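Where Does the Blue Bag Go? Waste and tidying in a shared student lounge

Project report, second-year module in Everyday Environments

Why I picked this

I'll admit I wanted a project I could do without catching a bus. My flatmates were doing river samples and soil cores and coming home with wet socks, and I had my eye on the ground floor lounge at Farkusari, which is warm and has chairs. My supervisor, Ľudovít Matoušek, asked me what the question was and I said "how does rubbish get out of a room?" He said that was three questions and I should choose one. I chose the bit between somebody finishing with a thing and the thing landing in a bin -- and then, being greedy, I kept a corner of the other two as well.

The rough plan was to look after the lounge for 4 weeks, do the tidying myself most evenings, talk to people who used it, and write down what I learnt. The department gave me a budget line that I mostly spent on bin liners.

Bags first

I started off thinking bottles would be the main thing. In the first week I changed my mind, as bags and wrap are much more of a nuisance. A bottle stays the shape it is. A thin bag catches the air when you pick it up and goes wherever it likes, and if you let go a second too soon it slides over the rim and down the back.

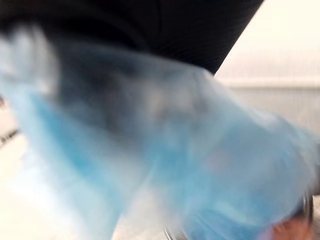
I tried three ways of dealing with them. Scrunching into a ball is quickest but the ball opens up again as soon as you turn your back. Folding into a little triangle (my gran does this) works beautifully and takes forever, and I can't see a busy person doing it between lectures. Knotting is the one I settled on. One loose knot in the middle, drop it in, done. It also helped when I needed to weigh things, because a knotted bag sits on the kitchen scales and a loose one hangs over the side and touches the worktop, which messes up the reading. I lost a whole evening's numbers to that before I noticed.

The other lesson was to do bags last. If they go in early they puff up and use all the room, and then everything after that has to be shoved. I went back and forth on this with Matoušek, who thinks bags should go in first as a cushion so that bottles don't clatter. We tried his way for a few evenings and I still prefer mine, but he's right about the noise.

Where the bin stands

People I spoke to hardly ever mentioned the size of a bin. What they talked about was where it was and whether they had to touch the lid. Against a wall seems to suit everyone, as long as the lid has space to go right back. A lid that flops forward on to your wrist gets used once and then people start leaving things beside it.

Colour came up too. A yellow lid is easy to spot from a chair, and two people told me they'd aim for "the yellow one" without having read any sign. I had made signs. I'd spent ages on the signs.

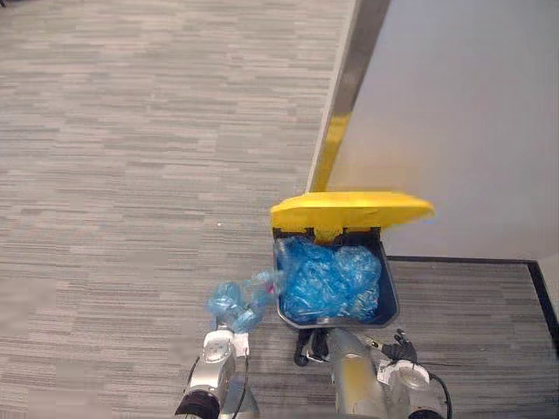
Farkusari, October

Notes typed up from my notebook, with the spelling mended. The blue plastic is what fills things up, bags and bottles squashed in together, and there comes a point where pressing it down does nothing because it simply rises again. I'd call a bin full before it reaches the top. My rule in the end was to change the liner once the plastic was level with the rim, and not to wait for the heap.

I also compared liners. The Storow ones were a good fit but slippery to open with cold hands. The Trernow ones were easier to open and a bit short, so the edge kept dropping inside and I had to fish it out (not my favourite part of the project). I went with Storow and got better at opening them. Vaněk, the shop by the tram stop, will sell you a single roll, handy if you're testing and don't want a cupboard full.

The floor matters more than I expected as well. Striped grey carpet is very forgiving and small pale bits vanish into it unless you get down low. I took to doing a last look from a crouch, working along the stripes, and nearly always found something. Clear plastic is the worst for this. You can stand right over a strip of it and see carpet.

Tables and chairs

The second half of the project was about the sitting area, because that's where most of the stuff begins its journey. Nobody walks in carrying rubbish; they walk in carrying lunch.

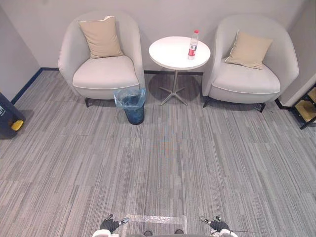 A small round table between two armchairs is a lovely thing to sit at and a terrible thing to tidy, as both people assume whatever is on it belongs to the other one. I asked about this and got the same answer again and again: "I thought she was coming back for it." So a bottle can stay there all evening. I didn't like throwing away anything with the cap on, in case it was still wanted, and I ended up leaving capped bottles until the morning round. If they were still there then, they went.

Cushions were the other job. I'd plump them and stand them up against the chair backs, and it did seem to make people a bit more careful about the table, though I've got no numbers for that and Matoušek has made me say so.

What I'd change

I'd begin weighing later, once I had the knot sorted. I'd make fewer signs, and I'd ask the evening crowd more questions, as most of my chats were with people at lunchtime and they're a different lot. I'd also like to try a lower table, or one on each side, to see if people take their own bottles away when it's plain whose they are.

The weighing sheets are in the appendix, with the spoilt evening crossed out but left in.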